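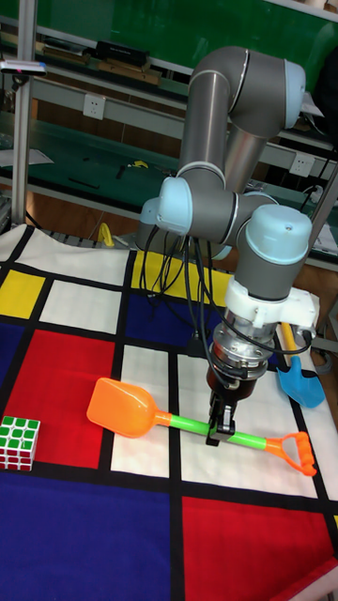
Prekeswood Culinary History Society, Reference Pages

Table d'hôte

Table d'hôte is a form of restaurant service in which a set meal of several courses is offered at a fixed price, with little or no choice within each course. It is distinguished from à la carte service, in which dishes are ordered and priced separately. The term derives from the French for "host's table" and first referred to a common table at an inn, where lodgers ate together at a stated hour.

Service and costing

A typical menu has 3 courses, with coffee included or charged as a supplement. Because portions are known in advance, purchasing can be matched to bookings and waste kept low. Kanagaratnam distinguishes the closed form, with no alternatives, from the open form, which allows 2 dishes per course. The Biswas dining room in Prekeswood used the closed form for its winter menu, with 72 covers at a single evening sitting and 70 at the July dinner.
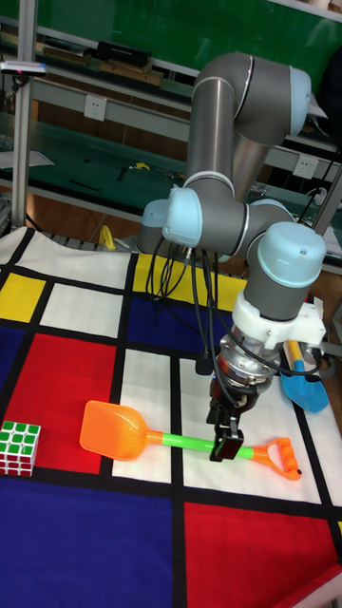
Portion control in table d'hôte service depends on the serving utensil. Ladles, scoops and spoodles are graded by volume, and the kitchen assigns one size to each dish on the menu. Flat servers are used for baked dishes and carry no volume grading. A scoop differs from a spade in the depth of its bowl, and the same broad pattern of blade and handle recurs outside the kitchen, as in the orange and green toy sand shovel, held here by its green handle. Level filling is specified for starches and purées; heaped filling is avoided, as the weight served varies between staff.

See also: À la carte; Prix fixe; Buffet service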